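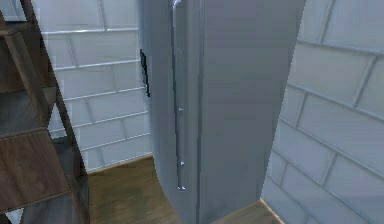 # Pimollow sync and backup: review after one release cycle

Pimollow is a file sync and backup service aimed at people who move large project folders between two or three machines. I ran it on a desktop and a laptop through most of October, using the paid tier, with 1,468 files in the main test folder. The folder held audio stems, session files and a handful of exported mixes. The largest single file was a little under the upload limit of the free tier, so nothing here depended on the paid tier's higher ceiling.

The client is called Dina. It is a separate download from the web account and has to be linked with a six-character code. The code expires quickly and the window doesn't say so. I needed two goes.

## Setup and first upload

Dina asks for a root folder and then indexes everything under it. Indexing was quick. Uploading was slower than the connection allows, and the bandwidth setting is a percentage with no units shown. I left it at 70 and got steady transfers with no effect on other traffic. At 100 the desktop's browser became sluggish.

Exclusion rules are plain text, one per line, and accept wildcards. They apply only to new files. Anything already uploaded stays in the account until it is deleted by hand from the web page, and it counts against the quota in the meantime. The manual mentions this in a footnote. 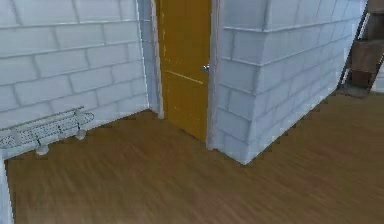 ## Sync and conflicts

Changed files are sent as blocks, so a small edit to a long recording goes up in seconds. This works well and is the main reason to consider the service.

Conflicts are handled less well. If a session file is open on both machines, Dina keeps both copies and adds the machine name to the second. It does not warn you in the tray. I found 194 conflict copies at the end of the second week, nearly all of them small preview files written by the editor. An exclusion rule stopped new ones. Efthymia Bakalis has put a short script for clearing the old ones on the user forum, and it did the job without touching anything else.

Version history is kept for every file and can be browsed by time. Restoring a whole folder to an earlier state is possible only from the web page. The restored folder arrives as a single archive.

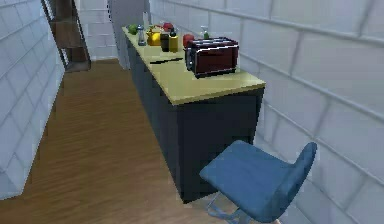 ## Compared with Kokkinos and Stuser

Kokkinos has the better conflict window and a proper folder restore inside the client. It re-sends the whole file after each change, which rules it out for long recordings on a home line. Stuser is cheaper and does block transfers, but its history is short and the Linux client is still marked as a beta.

Lambros Vasilakis asked in the comments on my last post whether Pimollow keeps file dates intact. It does on the desktop. On the laptop, folders took the date of the download, while the files inside them were correct.

Score: 7 out of 10. I have renewed for a year and moved the editor's preview folder outside the root.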